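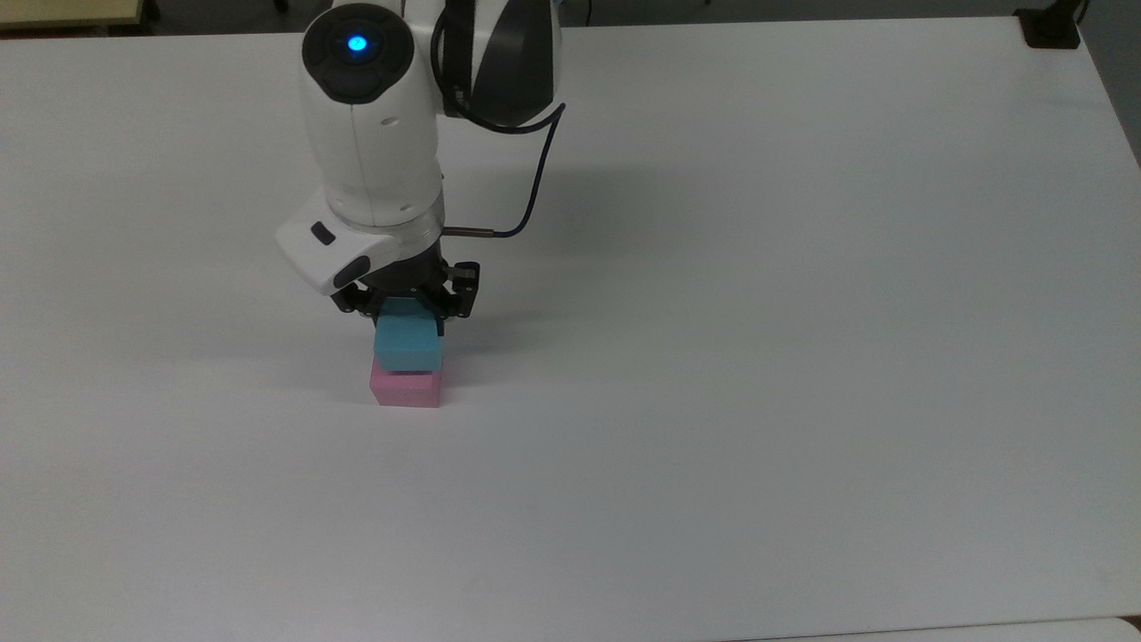

Threads > Money & Home > Moving house

Filed under: Renting, Moving, Rants

1/ Right. moved out of the Stiltberg flat after 3 years and I have learned things. Writing them down before I forget, or before I calm down, whichever comes first

2/ Deposit was 745. Remember that number, it comes back

3/ First thing. Find the inventory from when you moved IN. The proper one, signed, every page. Mine was in an email from the old agents (Cantero) who had since been swallowed by the new agents (Varia) and Varia said they had "no record of a check-in report". I had the record. In a folder called misc misc

4/ So search your inbox now. Not when you give notice. Now, while the kettle's on

5/ Second. Cleaning. The tenancy agreement will say "professional standard". Mine did. I read it as pay a firm. Rang one, got a quote, nearly fell off the chair, did it myself over two evenings with a podcast and a lot of vinegar

6/ Kept receipts for everything anyway. Oven cleaner, limescale stuff, new sponge thing for the blinds. Stick them in an envelope

7/ The oven!! Start with the oven. Do not leave the oven till last like I did. Racks in the bath on an old towel, overnight soak, then go to bed. I was on my knees at midnight scraping at the door glass with a bank card

8/ (the glass on a lot of oven doors comes off with a couple of screws, look up your model first, mine came off fine and went back on less fine)

9/ Places I forgot and they checked: top of the kitchen cupboards. Inside the washing machine drawer. Extractor filter. The bit of skirting behind the loo. Light switches, all of them

10/ Places I scrubbed and they didn't so much as glance at: the balcony. Four hours of my life. Pigeons

11/ Someone's asked about nail holes. Depends what the agreement says. Mine said no fixings without permission and I had permission for two shelves, in writing, from the Cantero days. Filler, leave it a day, sand, dab of paint. Matching white is impossible btw. There are a thousand whites and landlords always have a different one

12/ Meters. Photograph the gas and electric on the last day, with the keys in your hand ready to go. Send the readings that same afternoon. I sent mine a day late and got an estimated bill that would of heated a swimming pool

13/ Post redirection takes longer to kick in than you think. Do it the week before. My new bank card went to the old flat and is presumably still there

14/ Van hire. Went with Tandedeo, fine, no complaints, cheaper if you pick up early. Take your own blankets. Take your own rope. Measure the sofa. Measure the DOOR

15/ I measured the sofa

16/ (it's in now. came through the back, legs off, one neighbour very helpful and one neighbour filming)

17/ Ok the check-out. Be there for it if you can. They'll say you don't need to be. Go. I stood in the hall looking pleasant while she went round with the tablet, and twice she said "oh, mark on the wall" and twice I showed her the same mark in the check-in report

18/ Then silence. Two weeks of it. Then an email, proposed deductions: carpet clean, "general wear", and a missing bin. A bin!

19/ You do not have to agree. Read that again. They propose, you can say no. I replied line by line, boring and polite. Check-in report page for the carpet stain. Fair wear is not damage. The bin was in the shed, where it has always lived

20/ If they dig in you go to the deposit scheme and it's free to raise a dispute. Bit of form filling. Didn't get that far in the end, they dropped the lot except the carpet and then dropped the carpet aswell when I asked to see the invoice

21/ All 745 back. Landed this morning, April 1, 2018, and yes I did check it wasn't a joke

22/ Lots of you asking what the move cost all in. Van, cleaning bits, redirection, new deposit top up, takeaways because the pans were in the wrong box. 1000 on the nose, and I'm not counting the second lot of takeaways

23/ Label the boxes on the SIDE not the top. They get stacked. You can't see the top. I had a whole wall of mystery

24/ Also pack one bag with loo roll, mugs, teabags, charger, scissors, a lightbulb, bedding. Keep it with you in the front of the van

25/ Not doing this again till at least October twelvemonth. Replies on but slow, still can't find the router lead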